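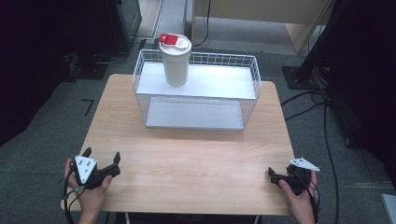
Losau Support replied that a dropout on one side only is nearly always the cable or the marker plate, and asked us to leave the tracking software alone until both had been checked.

Home Tickets Open Closed Knowledge Base Log out

Ticket 857: Right gripper loses position, hand-held pair, table station
Site: Bastcombe
Status: Closed

Problem as reported
The right gripper drops out of tracking during shelf tasks. The left one is fine. The software shows the right pose frozen for a moment, then it jumps to the correct place. Finger opening also reads zero on some of the dropouts, but only some. Task in use is the tumbler on the two-level wire basket shelf. It also happens with no object in the fingers.

The station was moved to the carpeted room in June and set up again from the Tenis layout sheet. No dropouts were logged before the move.

9:20
Ran the standard task 12 times before touching anything. Dropouts on the right in most runs, none on the left. Saved the logs.

9:45
Checked the right marker plate. One of the two screws underneath was loose and the plate could be rocked by hand. Tightened it. Wiped both plates with a dry cloth. Dots are clean and not scratched.

10:05
Repeated the task. The jump in position is smaller but the freeze is still there. The loose plate was a fault, so leaving it in the record, but it does not explain the zero finger reading.

10:30
Swapped the two cables at the hub end. Fault stayed with the right gripper. Swapped them back, then swapped them at the gripper end. Fault moved to the left gripper. That puts it in the cable.

Bent the cable by hand along its length while watching the finger value. It goes to zero when the cable is bent close to the gripper plug. The jacket looks normal there.

10:50
Sent the above to Losau. They agreed on the cable and said to replace it with the same length. A longer one can be fitted, but they want the spare length kept off the floor where people step.

13:15
Fitted a spare from the Laitinen box, label 129. Left slack at the wrist so the plug is not pulled when the gripper is turned sideways. The old routing was too tight for that.

13:40
Redid the plate calibration for the right side, needed after the screw was tightened. First try failed with "plate not found" because I had my sleeve over it. Second try passed.

14:30
Left the finger value streaming while working the gripper through 1,000 open and close cycles in batches. No zero readings except at full close. Ran the shelf task again, upper and lower level, with no freeze on either side.

Follow-up
Old cable is tagged and in the returns bin. Check the plate screws on both grippers at the weekly clean. Please add the wrist slack to the Tenis layout sheet; the current version shows the cable going straight down from the plug.

Closed 15:10. Reopen under the same number if the right side drops out again.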